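Glue notebook, May, second batch of hide glue

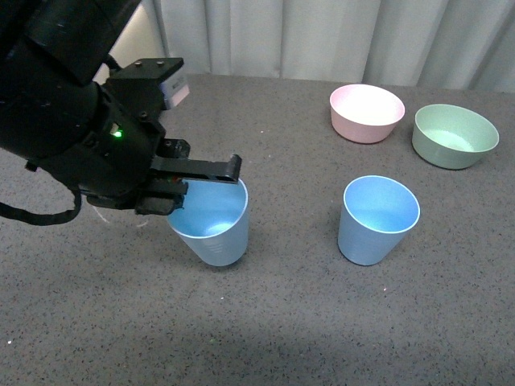 Gray speckled tabletop, black gripper, green light on.

OK, so the Rosari granules are soaking again, 20 grams this time, and I'm writing it down properly because Markos asked what I did last time and I couldn't tell him! Cold water just over the top of the granules, lid on, left it for 45 minutes. They swelled up nicely – much more even than the old Ludov stuff, which always kept a few hard bits in the middle.

Warmed it in the small pot, stirring with the flat stick. I let it get too hot on the first go (went off to look for the clamps, my own fault) and it smelled awful, so that lot went in the trash. Second go was fine. It ran off the brush in a thin string, the way Marloes likes it.

Glued up 3 test joints in maple offcuts:
A – both faces warmed first
B – one face warmed
C – straight from the shelf, cold

C was already gelling before I got the clamp tight, and I don't expect much from it. A had loads of time, I could even slide it back when it slipped (twice). All three stay clamped overnight, then I'll break them with the mallet.

Still to do: ask Marloes Verhoeven if she wants the leftover Ludov, order more brushes from Raptis, and find the lid for the big jar.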